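Why do we sort things?

Open a cutlery drawer and you will probably find the forks in one place and the spoons in another. Somebody decided that forks belong with forks. This is called sorting, and people have been doing it for thousands of years.

Sorting means putting things into groups because they are alike in some way. The way they are alike is called the rule. If you put all your red pencils together and all your blue pencils together, your rule is colour. If you put the long pencils together and the short ones together, your rule is length. The pencils have not changed, but the groups have.

Sorting in a library

A library is one of the best places to see sorting at work. The town library in Lurketow has 2936 books for children. If they were all piled on the floor, finding the one you wanted could take all day.

Gladys Kirui works there. When a book comes back, she looks at the label on its spine. Story books are sorted by the author's last name, in the order of the alphabet. A book by someone called Adams goes near the start and a book by someone called Young goes near the end.

Fact books are sorted in another way. They are grouped by what they are about, so books on volcanoes sit together even when they were written by different people. Each subject has a number, and the number is on the label.

What happens when two authors have the same last name? Then you look at the first name. If that is the same too, you look at the title. Most sorting rules need a second rule like this for ties.

Sorting at home

At home you can choose your own rules. Boxes, trays and drawers help, as they keep one group from getting mixed up with the next.

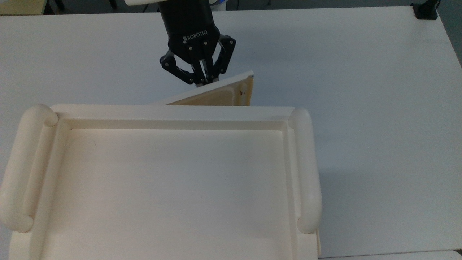
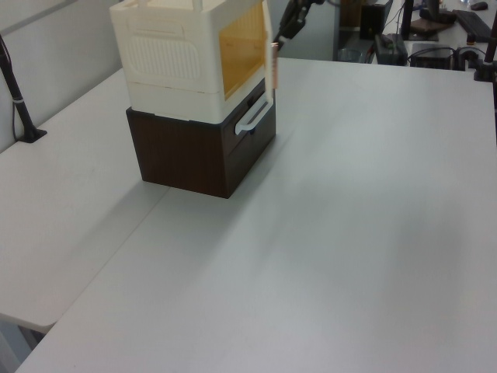

Some people like a few big groups, such as "toys" and "clothes". Others like lots of small groups. With big groups it is quick to put things away but slower to find them again. With small groups it is the other way round — you spend longer tidying, but you know just where to look.

There is usually something that does not fit. A ball of string, one odd glove, a key that opens nothing. Many homes have a drawer for these things, and "everything else" is a group as well.

Sorting in nature

Scientists sort living things. They do not go by colour or size very often, because those can trick you. A bat has wings, but it is not a bird. Bats have fur and feed their babies on milk, so they belong with the mammals, the same group as dogs, whales and people. Penguins cannot fly, but they have feathers and lay eggs, so they are birds.

Sometimes scientists learn something new and have to move an animal or plant to another group. Mushrooms were once sorted with the plants. Now they have a group of their own, called fungi, along with moulds and yeasts.

Try it yourself

Subira Muli does this activity with her class of 26 children. You can do it alone or with a friend.

You will need 24 small things from around the house. Buttons, shells, coins, pegs and bottle tops all work well. You will also need some bowls or saucers and a piece of paper.

Put everything in a heap. Choose a rule, but keep it secret. Sort the things into bowls using your rule, then ask your friend to guess what it was. Write the rule down on the paper.

Now tip everything back into a heap and use a new rule. You could try:
what it is made of
whether it rolls
whether it has holes
whether it is heavier than a coin

The class once found 8 different rules for the same heap. One of them was "things that would fit up a sleeve".

Words to know

Sort: to put things into groups.
Rule: how you decide which group a thing goes in.
Spine: the narrow edge of a book, where the pages are joined.
Mammal: an animal that feeds its babies on milk.
Fungi: living things such as mushrooms, moulds and yeasts.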